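Okero Transcript Archive Box, Model 520
Hashmi Records Supply, court and inquiry storage
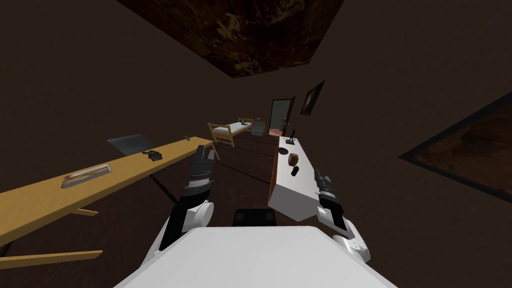 Intended use

The Okero 520 holds paper records from criminal trials, commissions of inquiry and appeals that must be kept after a case is closed. It is supplied to court registries, law libraries and legal aid offices.

Specification

Capacity: 1,000 sheets, letter or legal size
Board: acid-free, buffered, lignin-free
Closure: hinged lid with string tie
Dividers: 12, tabbed, unprinted
Label holders: 2, one on the short side and one on the lid
Supplied: flat, scored for folding

Labeling

Each box ships with a docket sheet. Fields are provided for case number, court, presiding judge, witness statements, exhibits and date of final order. Sealed testimony should be boxed separately and marked on the lid label only. Do not place adhesive labels on the board.

Compatibility

Fits Jument fixed shelving and Oleck mobile shelving, short side out. The earlier Okero lid does not fit this model.

Ordering

Sold in cartons of 12. Replacement dividers and docket sheets are stocked separately. Orders for registries with a standing account go to Rima Haddad, Records Sales. The current price list remains in force until November.

Page revised 2024-03-20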